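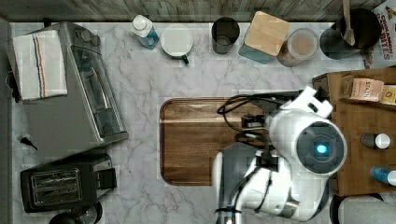

Heloísa Coutinho wrote in to say that vinegar should never have been on our April list of counter cleaners, and that one month of it left dull rings on her marble. She is correct. The list now excludes vinegar, lemon juice and any descaler for marble and other lime-based stone. Acid dissolves the surface, and no sealer prevents it.

Daily cleaning of a marble or marble-look counter

1. Brush off crumbs dry. Grit dragged under a wet cloth scratches polish.
2. Mix 2 ml of plain dish soap into 1000 ml of warm water.
3. Wipe with a soft cloth, then wipe again with clean water.
4. Dry at once. Standing water leaves mineral marks, mostly along the backsplash joint.

Lift small appliances to clean under them. Dragging a toaster oven across stone leaves gray metal marks that need a polishing powder to remove.

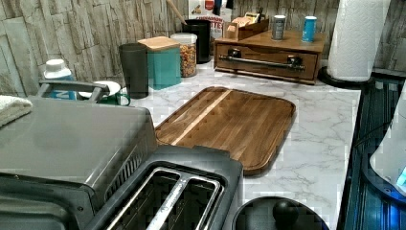

Toaster and toaster oven on a marble-patterned counter.

Toasters and toaster ovens

Unplug and allow to cool fully. Pull the crumb tray, if fitted, and empty it weekly. Do not put a knife or fork into a bread slot; the heating wires are thin and bend easily. Turn the toaster over above a sink and tap the base.

Baked fat on an oven door: make a paste of baking soda and water, apply to the glass only, leave 20 minutes, wipe off. Keep the paste away from the heating elements. Brushed steel is wiped along the grain.

Take towels off the top of any oven before switching it on. The top panel can pass 228 °F in normal use.
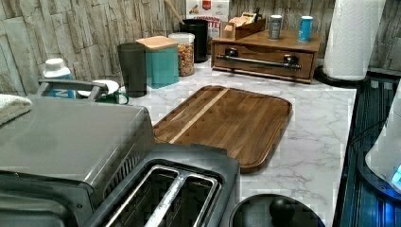

Stacked-stone backsplash behind the appliances.

Rough backsplashes

Recessed seams hold grease and dust. Vacuum with a brush head first, then use a nylon brush and the soap mix above. Work from the bottom up to avoid streaks, rinse from the top down. Steam is not advised on glued panels.
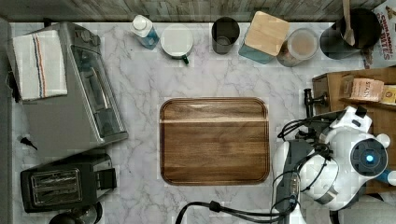

Page last changed: April. Rev. 1274.

Sealing

Test before sealing. Put a spoonful of water on the stone and wait 10 minutes. If the spot darkens, the stone needs sealer. Laminates and engineered surfaces do not take sealer and will stay sticky.

Teresa Sequeira asks whether Vorneck paste can be used on honed marble. Try a hidden corner first; most polishing pastes leave a shiny patch on a honed finish.

See also: Wood trim and water damage; Removing limescale from kettles.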